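Talk notes: Setting the table for fewer people
Larkska Community Hall, seniors' supper series

Slide 1. Welcome everyone, let people get their tea and settle, and mention the washrooms are past the coat rack. Thank the Vandale seed library for the loan of the projector (and remind them it has to go back tonight!).

Slide 2. Start with my own kitchen. When the kids moved out I kept cooking for six, and for the whole of November I ate the same barley soup, and I can tell you I was no fan of barley by the end of it. Ask for a show of hands, who else has done this? Let them laugh and tell a story or two, there's plenty of time.

Slide 3. Our survey. We sent out 202 forms and 64 came back, and the thing people wrote most often was that they'd stopped sitting down at the table when they were on their own. They eat at the counter, or in front of the news. Go slowly here, it's a tender spot for some. 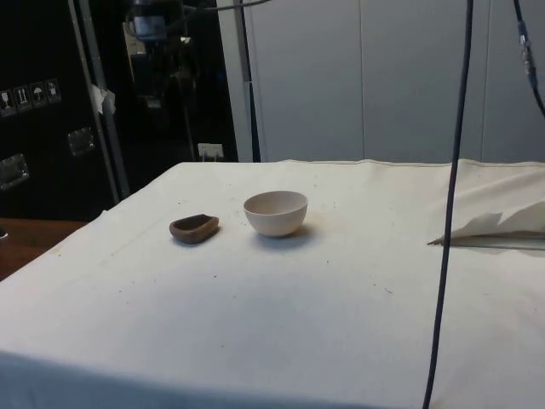 Slide 4. A pale round bowl and a smaller brown dish on an off-white cloth.

Leave that one up while I talk about portions. A smaller bowl that looks full is a cheerful thing, and a cloth on the table makes even toast feel like a meal. Read out the Ogunleye lentil recipe, halved, and say twice that the colour should be deep gold before the stock goes in.

Slide 5. Freezing in single serves. Label everything! Handouts are by the door, 32 copies, so couples please share one.

Questions, then the kettle goes back on.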